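**Sunday, knit and finishing bench**

Back on the Sarden cotton/lyocell today, the single jersey that kept spiralling on us. Good news first: the twist is coming down! Three panels from the compacted lot went through the full wash and tumble, and the worst of them skewed 3% where the old lot was giving us side seams halfway round to the front. I did a little lap of the bench, I admit it.

Changes since last time: stitch length a touch shorter, yarn from the steamed cones, overfeed on the stenter backed right off. I changed all of them together (I know, I know), so we can't say yet which one did the work.

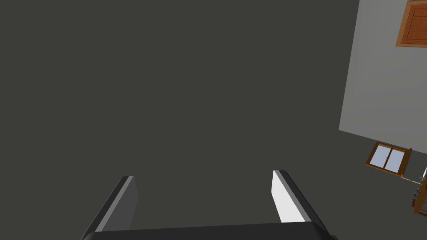 Marichka reckons it's the steaming and wants the unsteamed cones knitted at the new stitch length before anyone touches the stenter again. She also asked for the panels to be marked in the grey state, as the marks I put on after finishing hide whatever the compactor has already pulled out. Fair point on both, and I've redrawn the plan.

Next lot, then:

- unsteamed cones, new stitch length, same overfeed
- steamed cones, old stitch length, same overfeed
- mark squares before scouring, indelible pen, wale line drawn right through
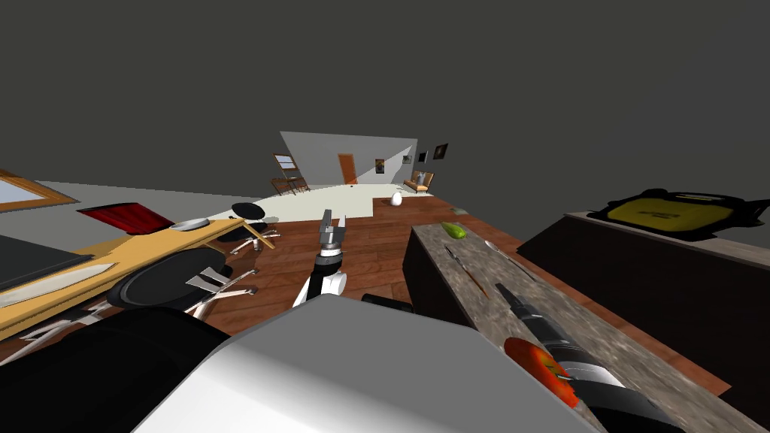 The handle is lovely too, and I wasn't expecting that. Compacting has given it a bit of body and it still drapes well, so Ivone can cut the Usport tee from it without changing her block. She has 547 metres of the old lot on the shelf, which could go to linings or pocket bags if Prama won't take it back.

Shade: slightly flatter on the steamed lot under the daylight lamp, fine under the shop one. Jaime to check against the Van der Linden standard.

Needles: swapped 68 on the big machine, the faint line down the wale has gone. Sinkers still need a proper clean before the next run, and the oil drip by feeder 3 is back.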